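# The Long Quiet of a Rented Workshop

In Rastard you can rent a workbench by the month, and for three years I did.
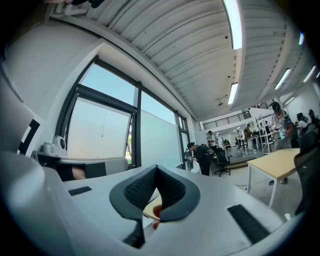
Agnese Liepiņa told me that the rent is never the problem, the problem is the other people's noise, and she wanted me to write this down before anything else. I had asked her about money. She answered about a neighbor's radio.

I came to Rastard from a small apartment where I repaired chairs in the kitchen. My wife was patient, but the glue was on the table every evening, and in March she found a chair leg in the bread box. After this I started to look for a place.

The first place I visited was Vrabec, on the river side. It was cheap and it had good windows, but the door was locked at six o'clock, and I have a job until five. The second was Rornorar, which is 582 steps from my front door. I know the number because my daughter counted them aloud. They had a waiting list and a very long form. One question on the form was, "How do you feel about sweeping?" I wrote that I feel fine about it. They did not call.

So it became Momstead, an old building on two floors, where a bench costs 100 dollars a month and you bring your own lamp.

## What sharing means

A shared workshop is a little bit like a shared kitchen. Everybody agrees about the rules and everybody has a different idea of clean. Kaja Kļaviņa bound books at the bench near the stairs, and she could not work when there was dust. Gediminas Ramanauskas made dust all day. For a whole winter they spoke to each other only by notes on the refrigerator, very polite ones. Then he moved his sanding to the mornings and she gave him a notebook with his initials on it. I asked him if he writes in it. He keeps it in a drawer, with plastic around it.

I learned more from such things than from any course. I learned to ask before I borrow a clamp - and to bring it back the same day, even if the glue needs longer. I learned that a person with headphones is a person with a closed door.

Merike Siliņa, who rented the bench beside mine, believes that a shared place should be small. "When you do not know all the names, you stop washing the cups," she said. Amos Baptiste does not agree with her. He likes it full, because on a full day someone always has the right screw.

## Leaving

I gave back my key on 9/16/18. We had moved to a house with a shed, and a shed is what I always wanted. It is dry, it has two sockets and I can leave a chair in pieces for a week.

Still, I go to Momstead on some Saturdays and drink coffee there. My old bench belongs to a man who repairs accordions. He plays each one for a few minutes when it is finished, and Agnese goes outside until he stops.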